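Bench top finish: hardwax oil vs. waterborne poly

Workshop & Finishing > Surfaces

kerf_left
Wed 17 January
I need to refinish a maple bench top used for sorting small parts. It has Cunel hardwax oil on it, two coats, applied in July. The sheen is uneven and there are gray marks where steel parts were left overnight. Options are another coat of the same oil, or sand back and go to Flivton waterborne poly. The top is 1,035 mm long. Heated room, no direct sun.

dovetailer668
Gray marks under steel are iron reacting with tannin. Maple is low in tannin but it still happens if there is moisture. Oxalic acid will take them out. Rinse, let it dry overnight, then sand at 180. Do that before you decide on the finish, as neither product will hide the stain.

Riaan Ndlovu
I would stay with the oil. Poly is harder until something drags across it, and then you have a scratch in a film that can't be spot repaired without a visible edge. With oil you scuff the bad area, wipe on a thin coat and buff off the excess.

My own top has had oil on it for years and I recoat only the front half.

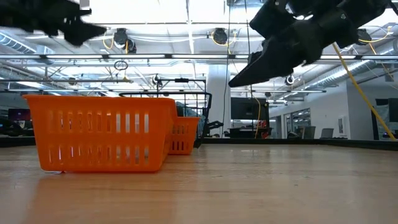 The part people get wrong is the amount left on the surface. Anything still wet after 15 minutes should come off with a clean cloth. If it stays, it cures soft and picks up dirt, and you get the patchy sheen described in the first post.

planestop
Disagree on poly. Three thin coats of Flivton, scuffed between coats with a gray pad, will outlast oil on any surface that sees solvent. Hardwax oil softens under acetone and under some degreasers. If the parts being sorted are oily and get wiped down on the bench, that matters more than repair.

Riaan Ndlovu
Acetone damages most waterborne poly as well. Mineral spirits is a different case and both hold up to it once cured.

planestop
Fair on acetone. I still had over 181 hours on a poly top before the first visible wear, and the oiled one next to it was dull well before that.

kerf_left
Parts are dry. No solvent on the bench, only a damp cloth.

dovetailer668
Then a damp cloth is your moisture source. Dry the top after wiping and don't leave steel on it overnight. A rubber mat would help.

planestop
Check the mat first. Some rubber leaves a brown stain in either finish. I use a Dudine cork sheet.

kerf_left
Going with oxalic acid, 180 grit, then one thin coat of Cunel. Will test on the underside first.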